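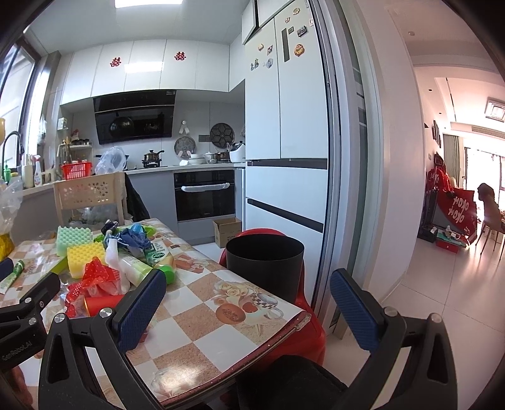

**Figure 3.** View from the wrist camera of the hand-held gripper at a dining table in one of our home kitchens. Both jaws are open, with the finger pads facing the work area.

### 4.2 Collecting demonstrations by hand

We collected demonstrations in two ways, and I'll start with the one I ended up liking better. In the hand-held condition, the person doing the task carries the gripper and just does the task with it. There's no arm. You squeeze, the jaws close, you move the thing where it needs to go, and you let go. The camera on the tool sees what you see in Figure 3, and a recorder on the belt stores the video along with the jaw opening. In the remote condition, the same person sits at a desk and drives our arm through the Kindach interface, watching a live feed from a camera in the same place over the jaws.

The task was the same in both conditions: clear the near corner of a table by moving small household items, one at a time, into a bin. I picked table clearing because it's boring and everybody knows how to do it, so I didn't have to teach the task along with the tool. It also gives you a nice spread of shapes. On the table in Figure 3 there are wavy sponges, a bottle on its side, a tube, a crumpled plastic bag and a squeeze bottle, and those all want a different grip. A rigid bottle will forgive you for coming in a little crooked. A crumpled bag really won't! It folds, it slides, and if you only catch the top layer the rest trails behind and drags its neighbors along.

I left the homes the way they were. We had a long argument about this in the planning stage, and my first instinct was to bring in a plain gray mat and lay everything out on it (that's what we did in the Idholm pilot, and the data looked lovely). The trouble was that policies trained on the Idholm data fell apart as soon as the mat was gone. So for this study the tablecloths stayed on, prints and all. The cloth in Figure 3 has a checkerboard pattern with cups, roses and round pastries printed on it, and I think a cloth like that makes a good test for a vision model. A printed pastry is round, it has an outline, and it sits right where a real object might be. The person holding the gripper ignores it without a second thought. I wanted demonstrations where the policy had to learn to ignore it too.

In all we recorded 360 hand-held demonstrations and 122 remote ones. That's lopsided, and I'd rather say so here than have a reviewer find it in a table. The two conditions got the same booked time, but remote sessions lose a lot of it to setup, to resetting the arm after it stops itself near a joint limit, and to plain tiredness. People driving the arm asked for breaks much earlier. In the comparison in Section 5 we draw a random subset of the hand-held set so that both training sets are the same size, and then report the full set separately.

### 4.3 What the demonstrators did differently

I watched all of the recordings myself, which took most of September, and a few habits kept showing up.

The first one is the approach. With the tool in their hand, people open the jaws wide early, often well before they reach the table, and they turn the wrist on the way in. By the time the pads are near the object the angle is already right. Driving the arm, the same people come straight down over the object, stop, rotate, stop again, and then close. You can see the pauses in the jaw signal as long flat stretches. We tried trimming them out automatically and it made the policy worse, I suspect because some of those pauses are where the operator was making up their mind and the next motion doesn't make much sense without them.

The second one is nudging. Hand-held demonstrators push things around all the time. They'll use the outside of a finger to separate two objects lying side by side, then come back for the one they want. I never told them they could, and I never told them they couldn't. In the remote set this almost never happens, and when I asked about it the answer was always the same: without any feel in the hand they were scared of knocking something off the table. Fair enough! But it means the remote policy never learned to separate things, and it shows when objects are touching.

The third is speed, and here the hand-held data caused us real trouble. A human wrist can whip around faster than our arm can follow. Our first replay attempts had the arm lagging so far behind that it closed on air. We fixed it in 2 steps. Recordings are slowed down wherever the tool speed goes over the arm's limit, using the time-scaling method from Kratochvíl (our in-house motion planner), and any demonstration that still contains a pose the arm can't reach is dropped. We also started asking people to "move like you're carrying soup," and that one sentence probably helped as much as the code did.

One more thing about the view itself. Because the camera rides on the tool, the background comes along for free. In Figure 3 you get chairs, the kitchen counter, a big refrigerator covered in magnets and a bright hallway off to the side, and none of it matters to the task. I worried the policy would latch onto that, so we trained one version with everything past the table blurred out. It did slightly worse on moves between the table and the bin. My guess is that the far background helps the model work out how the tool is moving, in the same way it helps you to look up when you're walking. We kept the full view for every result that follows, and the blurred version is in the appendix with the Kornasa baseline.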